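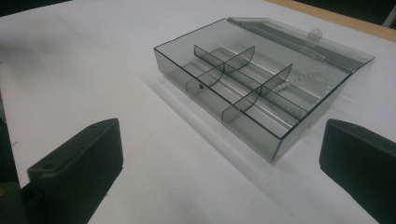
The owner of Jurnholm, a small bead shop in Vanport, keeps her working table almost bare. On it she puts one plastic box with a hinged lid and six compartments, and she starts from there.

"People buy the big cabinet first," she told me. "I did this also. It had 32 drawers and I could not find my clasps."

Now every necklace gets its own box until it is finished. Strung beads lie at full length in one compartment, so the thread does not bend sharply. Loose ones she sorts by size, and she closes the lid before she stands up.
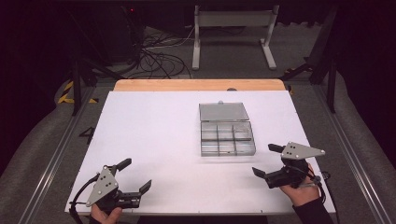 She prefers clear plastic, even if it scratches. "With a tin I must open it to know. This takes me one second, and I have 2000 beads in the shop only in white."

I asked what she does on Sunday, when the shop is closed. She laughed. "I empty the boxes and wash them. With warm water, no soap."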